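Search this site Search Go
Print | E-mail this page

Everything in a bin: a talk about clearing out a rented room

July 2020

She runs the secondhand table at Wudley, has done for years, and she talks fast. Meant to be ten minutes on the phone. Took most of a morning.

First question, why bins and not boxes. "Boxes get soft. You stack three and the bottom one gives up." She buys the plain Trurley ones, see-through or near enough. "Cloudy is fine. I want to know there's something in there, I don't need to read the label on it."

The room got away from her last November - chairs, plates, a shelf that never went up. She had 113 things on her list when she started. Down to 20 now, mostly crockery.

So how do you start? "One table. Clear it right down, then one bin on it, and you fill that bin before you touch another." No sorting piles on the floor? "Never the floor. You walk on it, you kick it, its gone." Pale tables are best, she says, small stuff shows up.

And what goes in first? Heavy things, or whatever is flat. Plates she wraps in newspaper, on edge, same as her mother did. Chairs last of all. "You will want to sit down."

Fake flowers she is soft on. Kept every bunch. "They don't weigh anything and a bare wall is miserable when your working." A white bunch stays out to the very end, back of the table, and goes in the car on someone's lap.

Gold things sell, she says. Frames, dishes, anything. Shiny goes at the bottom of the bin so it doesnt get scratched by what's on the way out. 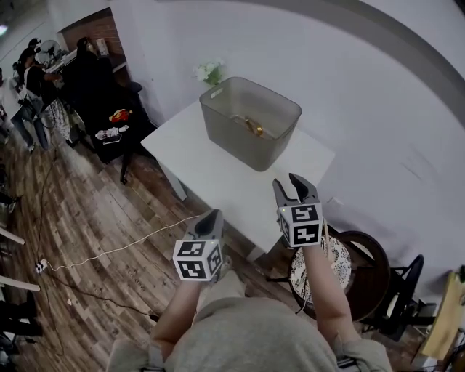
What she would do differently

Buy the lids the same day. She went back to Zulley for them and they had changed the size.

Print | E-mail this page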